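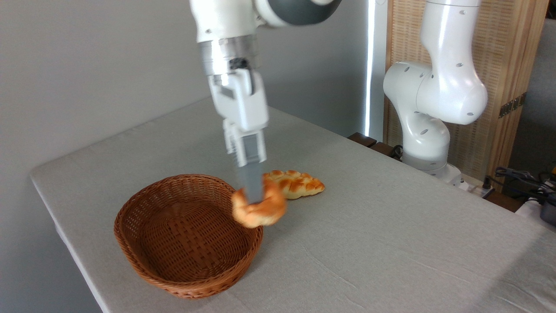
A parallel gripper holding a knotted bread roll over a wicker basket, with a second arm idle at right.

Stulura

Main page | Contents | Robotics software | Recent changes | Log in

Stulura is a software framework for planning and controlling pick-and-place work by robotic arms. It is developed at the Khamphan Institute in Werevdale and is used mainly in research on the handling of food and other items that vary in shape. The framework covers perception, grasp selection, motion planning and execution, and includes tools for recording and replaying trials.

Background

Stulura began as a set of scripts written to connect an existing motion planner, Zumside, to a camera. Zumside could find a collision-free path between two arm positions but had no means of deciding where an object should be held. The scripts were rewritten as a single package in June, and Zumside was kept as the default planner. Later releases allow other planners to be used in its place.

Architecture

The framework is divided into 5 modules, each of which runs as a separate process. The scene module receives camera images and produces a list of objects with their outlines and estimated heights. The grasp module proposes finger positions for each object. The planner computes a path, the executor sends commands to the arm, and the monitor compares measured joint positions with the planned ones. Messages between modules are written to a log with a shared clock, so that a trial may be replayed without the hardware.

A task is described in a short text file that names the objects, the container and the order of work. The file does not contain positions. These are supplied by the scene module when the task starts and are updated after each release.

Grasp selection

Baked goods are a common test case for the grasp module. A knotted roll has lobes and creases that offer several possible contact points, while a braided loaf is long and tapered and is normally held across its narrow axis. The module scores each candidate by the width of the opening required, the clearance around the fingers and the distance from the estimated center of mass. Candidates that would bring the gripper body into contact with a neighboring item are removed before scoring.

Finger closure is controlled by width and by motor current. The user sets an upper limit on the current for each class of object. When the limit is reached, closing stops and the width is stored for use during release.
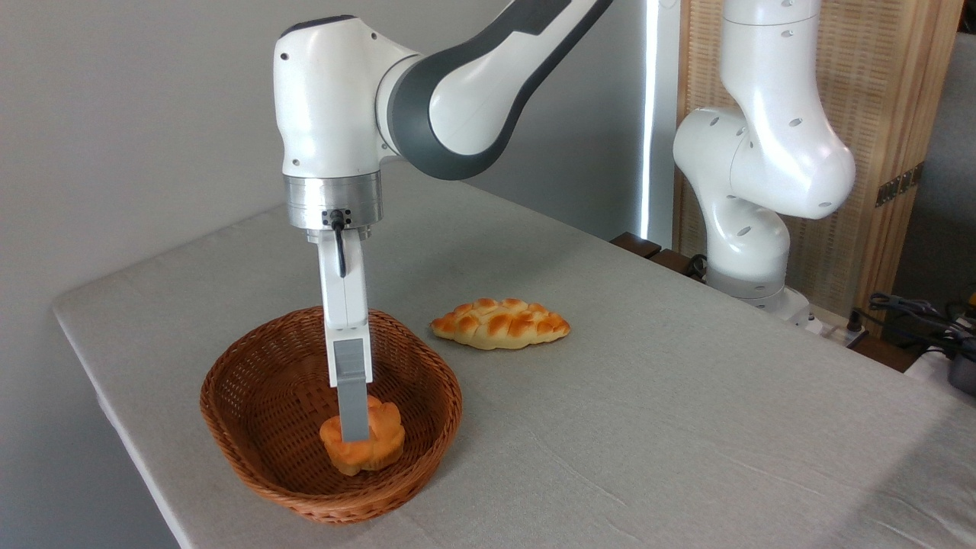
Placement in a container presents a different problem from grasping. The rim of a basket limits the directions from which the fingers can approach, and the floor may be hidden from the camera by the arm itself. Stulura therefore stores a model of the container before the arm enters the camera's view. The descent is vertical by default and is slowed once the fingertips pass the height of the rim. After the fingers open, the arm retreats along the same line.

Work cells with two arms are supported. An arm that has no part in the current task is treated by the planner as a fixed obstacle in its parked position. Tasks in which both arms move at once require a separate scheduling option, which is disabled in the standard installation.

Evaluation

The public trial archive contains 2511 recorded placements, of which 891 involve woven containers. Each record includes the task file, the planned path, the measured path and an outcome label entered by the operator.

Limitations

The scene module assumes a flat work surface, and folds in a cloth covering can be reported as small objects. Glazed surfaces may produce bright highlights that disturb the height estimate. The framework does not model the bending or tearing of soft items.

See also: Zumside; Grasp planning; Motion planning

Last edited 17/05/2025
Shares 5 | Comments 5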